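Home > General chat > Tech and gadgets
Can a machine do your chores yet?

pamasside_pat
Started this because of a row at my sister's over the holidays. Her lad reckons that in a couple of years we'll all have something trundling about the house picking up after us, and I said I'd believe it when I saw one empty a school bag. I've got a robot hoover and it's great, don't get me wrong, but I spend ten minutes clearing the floor so it can do its job, and then it eats a sock anyway. So has anyone got a machine at home or at work that does a proper chore, start to finish, without you getting it ready first?

kettle_on
Dishwasher. Washing machine. Next!

pamasside_pat
Ha, fair. But who loads them? That's the bit I mean.

Tomlinsgate
I think kettle_on has a point, though. We stopped calling them robots once they worked. My nan did the sheets by hand with a mangle and it took her the whole day, and if you'd shown her a washer-dryer she'd have said the problem was solved. Loading it is two minutes. I don't know why everyone's so fixed on the two minutes.

kettle_on
Because it's my two minutes and I do it twice a day with three kids, thanks very much

Gráinne Fitzgerald
Shop-floor view, for what it's worth. I run the returns bench at Sescombe (hire tools, garden stuff, a bit of catering kit) and we've had an automatic conveyor and a label reader for years. They're brilliant as long as every box is a box. The moment somebody sends back a hedge trimmer wrapped in a bath towel it all comes to a halt and one of us goes over and sorts it by hand. I've had reps in from three different firms telling me their arm can do it. Then they set up the demo and it's all tins and cartons, spaced out nicely on a white mat. I asked one of them to try it with our odds-and-ends tub and he said they'd have to get back to me. That was July. Still waiting!

dunnock
What sort of thing is in the odds-and-ends tub?

Gráinne Fitzgerald
Gloves, straps, chargers, Allen keys, bits of packaging, the odd sandwich. Whatever falls out of the bottom of things. My newest starter had the hang of it by her first tea break, and she'd never worked in a warehouse before.

Ostgate_Ian
This is where I always get grumpy with these threads, sorry. People see an arm fail at something and say "my toddler could do that". Your toddler has had every waking hour of practice since birth. These things are getting better quickly, and I don't think a demo with tins on a mat in the summer tells you much about what's possible. I fit kitchens, I'm not in the business, I just follow it. Five years ago they couldn't pick up a crumpled cloth at all. Now you can watch clips of them folding T-shirts.

kettle_on
Sped up eight times, Ian

Ostgate_Ian
Some of them are, yes. I don't care if it's slow. If it's doing the ironing while I'm asleep it can take all night.

Tomlinsgate
Would you sleep, though, with that going in the next room with a hot iron in its hand

Ostgate_Ian
Better than I do now

dunnock
I'd like to hear from somebody who does this for a job. Isn't Liliana on here? She posted in the soldering thread last year.

Liliana Pellegrini
Hello, yes, still lurking. I work on picking, so arms and bins, at a small outfit called Mac Mathúna. I agree with both sides a bit, which will annoy everybody. Gráinne's right that the tidy demo tells you next to nothing. Ian's right that the messy stuff has moved on a lot, and I wouldn't have believed some of it when I started. I've got something written up that I did for our own pages and I'll stick it in here when I find the right version. It's more about the mess than the arm.

pamasside_pat
Please do! I need ammunition for my nephew. Either direction, I'm not proud.

Liliana Pellegrini
Found it. Pasting the whole lot, so forgive the heading business.

Sorting the junk drawer 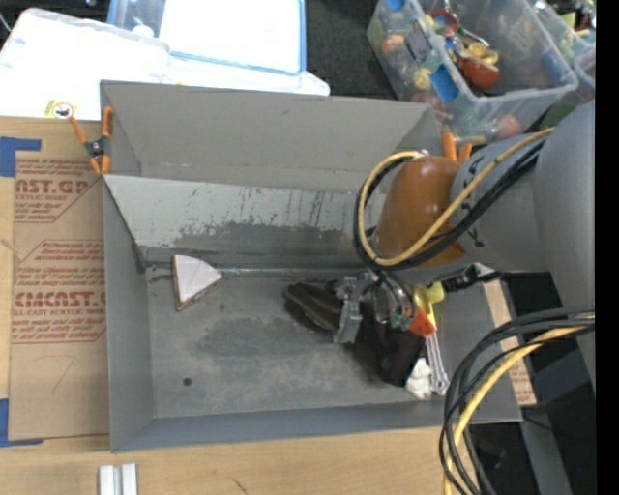 By Liliana Pellegrini | 8 January 2024 | Bench notes

I like a bin with rubbish company in it. Give me a wrench sharing a heap with something black and floppy, and a crumpled white thing tucked up beside the pair of them, and I'll learn more in an hour than from a week of cartons. A hard tool on its own is a nice easy grab. Put it in among soft stuff and the fingers have to decide whose edge is whose, and the soft stuff shifts the moment you touch it.

Dark things are a nuisance too. Brown on grey I can live with, but black on black swallows the folds and a camera can't tell you where one bit stops. Shiny metal is the opposite trouble, all glare. People ask me why we don't just choose better objects, and my answer is to go and look in the drawer next to your cooker.

Then there are the corners. Anything lying by itself out on the floor of a bin is a pleasure. Anything jammed up against a wall means coming in at an angle without clouting the side, and you can see from the state of our bin that it has had a hard life.

What I'd most like is an arm that knows when to leave a thing alone and start somewhere else. I do that without thinking when I'm tidying: I pull out the big item, the rest slumps, and it's a different pile. Writing that down as instructions is miserable work. Letting the machine try, over and over, seems to get you further, and it's a lot less typing.

(end of paste)

Gráinne Fitzgerald
Oh, now that is my odds-and-ends tub. I've got a wrench just like that one at the bottom of mine. Why didn't the reps bring that?

Liliana Pellegrini
Sales demos have to work first time, ours included! I'd bring the horrible bin but I'd want you to be patient with it.

Tomlinsgate
Good read. I'm still not convinced it's a household thing, though. You've got a big bin with clamps on it on a table there and an arm that looks the size of my leg. Where's that going in a two-bed terrace?

Ostgate_Ian
First microwaves were the size of a wardrobe

Tomlinsgate
And they were sold to people with room for a wardrobe. I'm talking about my kitchen, which you've been in, Ian. You had to take the door off to get the fridge out.

Liliana Pellegrini
I wouldn't want one in mine either, for the record. Shops and warehouses first, where Gráinne can put it on a bench and keep people's elbows away. Homes are much harder. Stairs, cats, a mug left on the arm of the sofa. My own guess is that picking a mixed tub slowly with somebody nearby to help when it gets stuck is close, and putting away a family's washing isn't.

kettle_on
How often does it get stuck, if you're allowed to say?

Liliana Pellegrini
Depends completely on what's in the bin, so I won't give you a number that'd get quoted back at me for ever. Cloth is worse than tools. Cables are worse than cloth.

Gráinne Fitzgerald
Chargers. I knew it. I've got 11 of them knotted together on my bench as we speak and I've been pretending not to see them since this morning.

dunnock
I'm with Ian on this, I think. It doesn't need to do the lot. My dad's hands are bad and if something would pick up what he drops, even slowly, even if it only managed it some of the time, he'd have it tomorrow.

Tomlinsgate
OK, that's a good case and I take the point. A grabber on a stick is 58 quid cheaper than whatever they'd charge for the first one, mind.

dunnock
He's got the stick. He drops the stick.

pamasside_pat
Right, I've read the whole thread out to my nephew and he says Liliana has proved his point. I said she's proved mine. We've agreed that he's emptying his own school bag in the meantime. Gráinne, if that rep ever does ring you back will you come and tell us how it went?

Gráinne Fitzgerald
I will, and he's getting the chargers first.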